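## 4. Setting out the sorting table

Now the fun part! You've read the storage chapters, and it's time to get everything up on the table where you can see it.

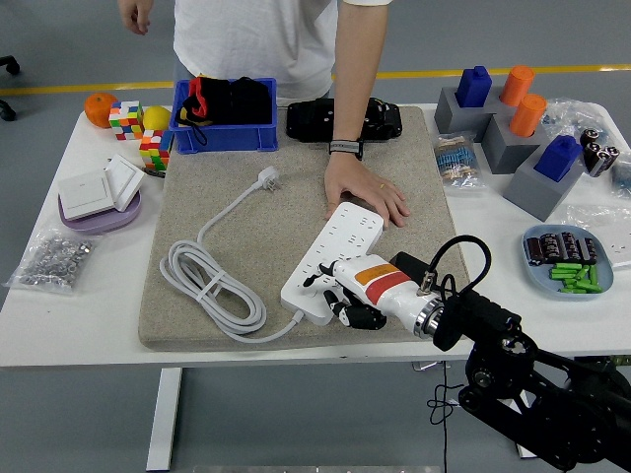

Harish Chaturvedi wrote in after the last edition to say that he had always begun with the smallest bits and run out of patience before he reached the cables, and could we please put the cables first. We tried it his way in September and we're never going back, so the steps below follow his order.

### 4.1 Before you start

You will need:

- a clear table you can get at from both sides
- a large mat with a bit of texture (a rough one is lovely, as plugs don't skid about on it)
- one open crate, any colour
- small bags for nuts, screws and washers
- reusable ties

**Caution:** Power strips must be unplugged from the wall before they come to the table. Don't sort one that is scorched, cracked or rattling — put it aside for section 7.

### 4.2 Power strips and long cables

1. Lay the mat in the middle of the table and the power strip on top of it. Diagonally is fine, and often gives you more room for the cable.
2. Hold the mat flat with one hand and draw the cable out to its full length with the other.
3. Run your fingers along the whole cable, from strip to plug, feeling for nicks and flat spots.
4. Coil it in loose loops, each a little wider than your hand. Let the cable choose its own direction! If it twists, turn it over and try again.
5. Fasten the loops with a small tie, snug but never tight. Leave the plug end free so that you can find it in a hurry.
6. Write the length on a Davley label, wrap it round the cable near the plug, and enter it in your log.

**Note:** Never wind a cable round the strip itself. It strains the cable where it joins the casing, and it makes an awkward lump in the drawer.

**Note:** The strip label code is 215. Extension reels use 361, even the little ones.

### 4.3 Fabric things

1. Put clothing, bags and anything with a strap straight into the crate. A blue plastic one does the job beautifully.
2. Tuck dangling straps inside before you lift it.
3. Stop when the fabric reaches the rim.

### 4.4 Switches and other fittings

1. Keep wall switches together on something small with an edge or a colour of its own, such as a round base or a saucer. White switches vanish on a white table.
2. Set them down face up if you can, and match each one to its screws before moving on.

**Caution:** Fitting a switch back on the wall is outside this guide. Please ask an electrician.

### 4.5 Nuts and small metal parts

1. Use a clear bag, one size of nut to a bag.
2. Squeeze out the air and seal it.
3. Keep the bag near a front corner of the table until you're ready for the Hajdu drawers. Each drawer takes 12 bags laid flat.

### 4.6 Toys, puzzles and fruit

Every table collects these, and they're the quickest and most cheerful part of the job.

1. Stand puzzle cubes at the back, out of the way of the cables. You may solve one. (One!)
2. Check toy cars for loose wheels, then put them in the toy box.
3. Return oranges and lemons to the fruit bowl before you close any lids.

### 4.7 Clearing down

1. Empty the table from front to back, small bags first and the crate last.
2. Shake the mat outdoors and roll it with the rough side out.
3. Tick off the table in your log and go on to section 5, Labelling the drawers.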